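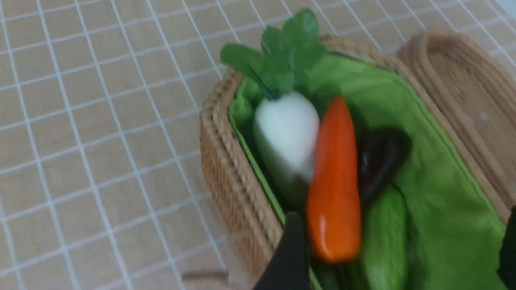 Panier tressé, quadrillage beige.

Bon, plusieurs d'entre vous me demandent en MP comment s'est passé le showroom Naltside, alors je raconte tout ici, ce sera plus simple. Installez-vous, c'est un peu long (et il y a des histoires d'ourlets).

Pour celles et ceux qui débarquent : Naltside, c'est un showroom collectif pour petites marques de vêtements. On partage le lieu, les portants, la cabine d'essayage, et les acheteurs passent sur rendez-vous. Cette saison on était 61 à postuler et j'ai été prise avec ma mini-collection de vestes. J'ai relu le mail trois fois dans le bus.

Le dossier d'abord, vu que c'est LA question qui revient. Ils demandent 8 pages maximum, croquis compris. J'en avais le double au départ !! J'ai viré tout le blabla sur mes inspirations et gardé les photos portées, les fiches techniques et les prix de gros. Je pense que les prix de gros ont compté, la sélectionneuse m'en a reparlé dès le premier appel.

Côté sous : la participation coûte 2000 euros pour la session. Oui, ça pique. J'ai payé en deux fois et j'ai vendu ma deuxième surjeteuse (adieu ma belle). Je préfère le dire parce que quand j'ai commencé, je ne trouvais jamais ce genre de chiffre nulle part.

Les tissus viennent de chez Kongkaew, un coton assez sec, avec un tombé que j'adore sur les manches larges. Par contre le bleu nuit est arrivé avec trois semaines de retard et j'ai coupé les dernières pièces la veille de l'installation, à 23 h, sur la table de la cuisine.

Et les patrons, parlons-en. Sans Holger Grønli je serais encore en train de me battre avec mes emmanchures. Il m'a fait reprendre la tête de manche de la veste courte quatre fois. Quatre. Je l'ai maudit à la troisième, et à la quatrième j'ai levé les bras devant le miroir et rien ne remontait. Merci Holger, et pardon pour les textos.

Installation le jeudi matin. Chacun a un portant et un bout de mur. Ma voisine de gauche faisait de la maille très fine, superbe, celui de droite des pantalons de travail revus, avec des poches absolument partout. On s'est prêté des épingles, des cintres, un défroisseur - le mien a rendu l'âme avant midi, évidemment.

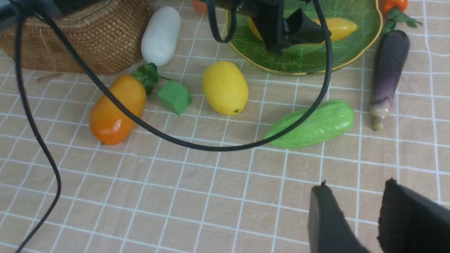 Faux fruits et légumes, avec le panier dans un coin.

Les acheteurs maintenant. Le premier jour : très calme. J'ai dû replier mes étiquettes dix fois pour avoir l'air occupée. Le deuxième, deux boutiques coup sur coup, dont une qui a essayé la veste longue ELLE-MÊME et qui l'a gardée sur le dos pendant toute la discussion. J'ai pris ça pour un bon signe.

Bilan commandes : la veste longue part dans deux boutiques, la courte dans une seule, et le gilet n'a intéressé personne (je l'aime quand même, mon gilet). On m'a demandé la longue en taille au-dessus, que je n'avais pas prévue. Retour chez Holger pour la gradation, donc.

Ce que je ferais autrement : apporter un vrai bon de commande imprimé. J'avais tout sur la tablette et, au moment de signer, plus de batterie. J'ai fini sur un cahier à spirale. L'acheteuse a été adorable mais bon.

Autre truc, les délais. On m'a demandé une livraison en août et j'ai dit oui trop vite, dans l'euphorie. J'ai rappelé l'atelier le soir même avec une petite voix... Ils peuvent, à condition que je livre les pièces coupées. Vous devinez à quoi je vais passer mes prochains week-ends.

On m'a aussi parlé de Bronley, un salon plus gros, plus tourné accessoires. Pas pour tout de suite ! Et de Pidiver, qui loue des machines à la semaine pour les petites séries, ça par contre ça m'intéresse énormément. Si quelqu'un ici a testé leurs piqueuses plates, racontez-moi, surtout sur toile épaisse.

Pour le dossier, je veux bien relire les vôtres si vous postulez à la prochaine session. Envoyez-les en PDF, s'il vous plaît, pas en quinze captures d'écran (je ne vise personne, Instagram c'est la vie).

Voilà, je retourne découper. Le gilet est encore sur le portant de l'entrée, si une boutique change d'avis il est dispo en écru et en bleu nuit.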